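Hangers, rails and a small closet
Speaker notes – home storage evening, Hiltow

Opening
Good evening, I'm Florin Radu. I run the clothes care counter at Morkell. Tonight is on hangers, and how to get more use out of the closet you have. Questions are fine at any point.

Start with the full sweep
Everything comes off the rail and onto a bed or a table. Sort by type of garment first, then by length. Ask who has done this in the past year. Wait for hands.
My own rail took a Saturday morning. I had 18 shirts on wire hangers from the dry cleaner, and the shoulders had poked out on most of them.

Picking a hanger
Run your hand along the shoulder. It should be smooth and wide enough to hold the shape of a jacket. Thin hangers are fine for T-shirts and light blouses.
Check the place where the hook goes into the body. A loose hook lets the hanger tilt, and the coat slides off one side.
For pants, use the bar. Fold along the crease and let the legs hang even – no clips needed for most fabrics. Silky linings slip, so a ribbed or padded bar helps there.
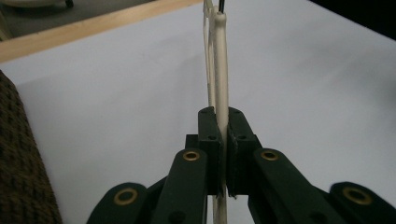
The cream hanger with the metal hook is in the next one.

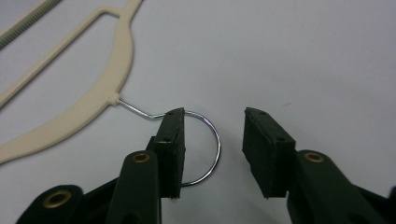 Spacing on the rail
Hooks all face the same way. It makes it easier to lift several hangers off at once.
Leave a finger's width between heavy coats. Shirts can sit closer.
Long things go at one end, short things at the other. The space under the short end will take a low shelf or two shoe boxes.
Mrs. Bălan asked last time if cedar blocks are worth it. They smell nice. Clean clothes and a shut door do more against moths. Wash or brush wool before it goes away in May.

Knits
Don't hang heavy sweaters. Fold them and keep the stacks low. If you have to hang one, fold it in half down the middle, lay it over the hanger with the hook at the armpit, and bring the body and the sleeves over the bar.

What to do with spares
Ask the dry cleaner if they take wire ones back. Good spares can go to the swap table by the door.
Keep two empty hangers at the end of the rail for guests.

Questions
Have the padded hanger and the plain one ready to pass round. Stop in time to stack the chairs.

Related
Folding fitted sheets – speaker notes
The Puto shoe rack, one year on
Storing winter coats

This site uses cookies to remember your settings. Accept | Manage
Contact | Copyright Morkell 2018 | Back to top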